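Visit report: Zoltier stoneworks, Nurmi site
Jul 25, 2022

The Nurmi site cuts and polishes slab for kitchens and bathrooms. Blocks come in by truck from the Suslow quarry and are stored outside on timber bearers, sorted by colour. Each carries a painted lot number that stays with it to the last slab.

The main saw runs a diamond blade under constant water. Slabs leave it at two thicknesses and go to the polishing line, which was stopped for a belt change during the first half of the tour. Water from both is settled in tanks and reused. Our guide put the loss at roughly 850 litres a shift, mostly to evaporation and wet sludge. The sludge is pressed into cakes and trucked to Skotum for use as fill.

Noise at the saw is high and ear plugs are handed out at the door. The walkway past the tanks is narrow and was slippery.

Grey pattern with a marbled look:

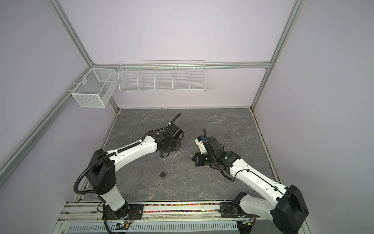
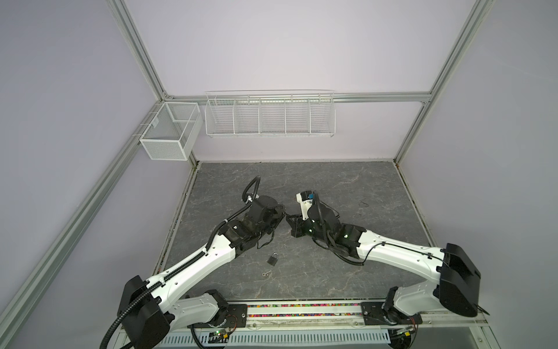
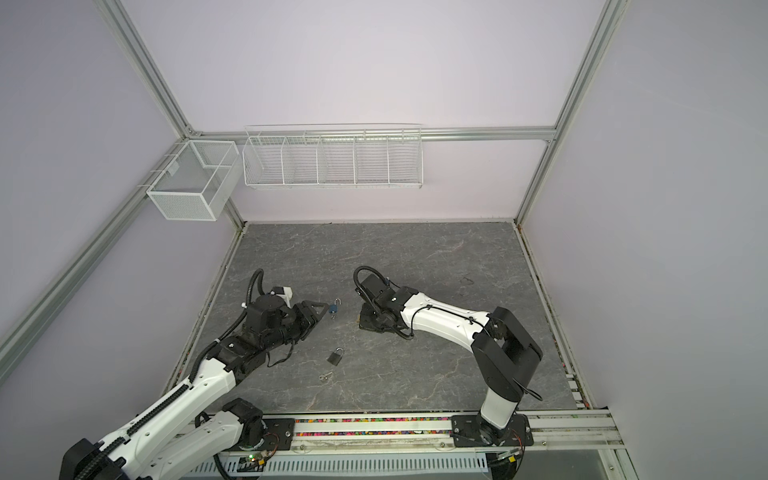

Zoltier wrote back after reading a draft of this report to say the water figure is for summer only, and that the August tour will start at the tanks, with the saw hall left until last.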